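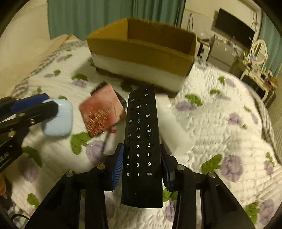 Remote control in the two-finger grip, labels toward the camera. The second gripper is at left.

In-hand orientation for long thin objects

The pose estimator in Skestgate has had the same open bug since November. Hand it a long, flat, dark object and it gets the long axis right almost every time, then picks the wrong end as "up." A TV remote is the worst case I have. The outline is close to symmetric, the body is black against black fingers, and the taper at the far end is slight enough that the mask fitter smooths it away.

The old pipeline was: segment, fit an oriented box, refine against depth, report. The refine step starts from whatever the box gives it. If that start is flipped 180 degrees, refinement settles happily into the flipped answer, and the residual looks fine. I spent two evenings tuning the residual threshold before admitting that both solutions score the same.

What changed

The estimator now keeps both hypotheses alive until something breaks the tie. The tie-breaker is a small patch classifier that runs on the rectified object crop, once as is and once rotated. On a remote it has plenty to work with: a ring of direction arrows toward one end, a number pad toward the other, and a blank strip past the last row of digits. It doesn't read the text. Karine Vachon suggested OCR, and I tried it, but a few of the labels on this one are dim and the recognizer's confidence jumped around too much to use. Key layout alone is steadier.

The score difference goes through a log-odds accumulator, so one bad crop can't flip the output. The hypothesis is committed at a margin of 2.0 and released only if the margin falls back below zero. Without that hysteresis the reported yaw flickered, and the planner in Trurance replanned on every flicker.

Numbers

On 846 labeled crops the flip errors are down to five, all with a finger over most of the direction pad. Axis error is unchanged at about 2 degrees, as expected, given that I didn't touch the fitter.

Still broken

– The finger mask is generated from the linkage model and doesn't include the pads. The blue ribbed pad leaks into the object mask along the contact edge and widens the box by a few pixels. Gunhild Kvaran has a patch for this that I haven't merged.
– A second gripper near the edge of the view is not masked at all. Its transform exists in the tree, but the masking node only subscribes to one.
– Patterned bedding is hard on the segmenter. Printed flowers come back as low-confidence objects. I drop anything with no height above the fitted plane, and that removes most of them, though puckers in the quilting get through.
– Objects with no markings stay ambiguous. The estimator now publishes both poses with equal weight, and the planner has to cope. At present it takes the first one in the list.

The accumulator is on the main branch. The config key is flip_margin.

Search this blog
Enter keywords
Go

Recent posts
Clock drift in the Festska logger
Simard: replacing the grasp queue
Depth holes on glossy black plastic
Why the planner takes the first pose

Contact | Copyright, all posts by the author | Back to top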